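Workshop notebook, October
Entry by R. Nair, started a little before eleven in the morning and finished after tea

Picking up where I left off on the long table. The top had become the place where anything without a home went to live, and I promised Thirumalai I'd get to it before the Brernau crates arrive, so I came in early with a thermos and the radio and made a start on the left-hand end. I'll write down what went where as I go. Last spring I did a lovely big clear-out, wrote none of it down, and spent until summer fielding questions about the good tape measure (it was in my coat).

First, the fasteners. I weighed the mixed tub on the Kratochvíl scale and then gave in and sorted it by hand, and I have to say I enjoyed it very much. Machine screws are now in the gray drawers, shortest at the top. Wood screws are in the deep tray by the window. Anything with a damaged head went in the scrap tin. The label on the tub said 3,000 and the final tally was 2,729, so if you have been helping yourself for your shelves at home, I hope they are nice shelves. The odd 446 that matched nothing we use any more are in a jam jar on the sill. Please have a rummage before the end of the month! After that I'll offer them to the school up the road.

Second, the table itself. I wiped the top down twice, once with warm water and a drop of dish soap and once with plain water, and went after the old glue rings with a plastic scraper. They came up more easily than I feared, apart from the stubborn patch near the vise, which I've left under a damp rag while I get on with other things. I did not use the metal scraper. Thirumalai, I know you think I'm fussy about this, but I remember what happened to the last top and I'd like this one to see us through a few more winters.

The joint in the middle still worries me a bit. If you run your palm across it there's the smallest step, less than the thickness of a fingernail, and when I laid the long straightedge over it I could slide one sheet of paper under but never two. It was the same last October, so maybe it's simply the season and it will settle again once the heating has been on for a while. I've put a pencil tick on the underside at the spot where I measured, so that whoever checks next can check in the same place.

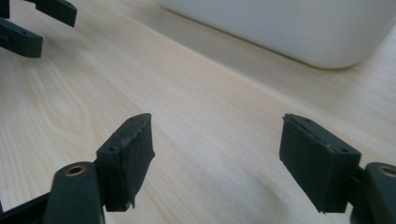 Anyway, back to the height of the thing. We had talked about raising the whole table on blocks, and I tried it with the offcuts from the Rirenell job, just at one end, to get a feel for it. For standing work it was a treat, my back noticed straight away. For anything you do sitting down it was hopeless, I had my elbows up around my ears like a child at a grown-up dinner. I took the blocks out again and they're stacked underneath with a rubber band around them. My vote is to leave the table as it is and buy one decent stool that goes up and down. Brarer had a secondhand one in the back of the shop when I went past for sandpaper, a bit ugly, with a good solid base. I didn't ask the price, I was in a hurry, sorry.

Light: the lamp on the wall side is too harsh for fine work and it makes you squint by mid-afternoon. I turned it to face the wall and worked by what came back off the paint, and that was much kinder. Could we try it that way for a week or so before anyone turns it round again?

Thirumalai came by at lunch with the key to the lower cupboard (hooray) and we had a look together. Mostly dust sheets, two half tins of varnish with skins on them like custard, and the set of hand clamps I was sure we had lent out. I owe somebody an apology there and I've already written the note. The clamps want a spot of oil and one has a bent handle, but they'll do. He thinks the varnish is past saving. I'd like to strain one tin through an old stocking and see, it can't hurt, and if it's no good it goes to the hazardous drop-off with the batteries.

The glue patch by the vise, checked at 3:40: softer round the edges, still hard in the middle. Fresh damp rag on it, please leave it alone overnight.

Still to do:
- right-hand end of the table, all of it
- oil the clamps, straighten the bent handle if it will let us
- ask Brarer about the stool
- new labels for the gray drawers (I ran out at drawer 11, and my handwriting was going downhill anyway)
- check the joint again at the pencil tick

T. has offered to do the labels in his nice capitals, and I said yes before he'd finished the sentence. Pens are in the mug. The mug is on the sill next to the jam jar.

Contact the workshop | © Workshop notebook, all entries | Back to top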